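4.3 Checking a Task in Simulation Before Release

Use this procedure each time a task file is new or has been edited. The rules in this section apply to all Skokach arm cells at the Grutilstead site.

1. Open the task in the Mernico viewer and load the tabletop layout.
2. Set the run limit to 3,000 steps.
3. Turn on the region outline for the work area.
4. Move the arm to the approach pose and pause the run.
5. Look at the gripper from at least two viewpoints. One view is not enough when the arm hides the parts behind it.

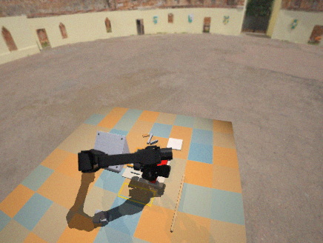 Figure 11. Arm over the tabletop, with the region outlined in yellow.

6. Check the clearance between the arm link and any panel or upright part near it.
7. Resume the run and watch it to the end. Write down any contact that the task does not call for.
8. Save the log under the task number and send it to the cell lead.

Note: Shadows and background walls are for display only. Do not use them to judge distance – read the values in the clearance window.

Caution: A clean run in simulation does not release the task for the real arm. Complete the low-speed test in section 61 of the Hiebert safety binder first, with the guard closed.

Keep logs until the next February review.

Revised 2019-08-13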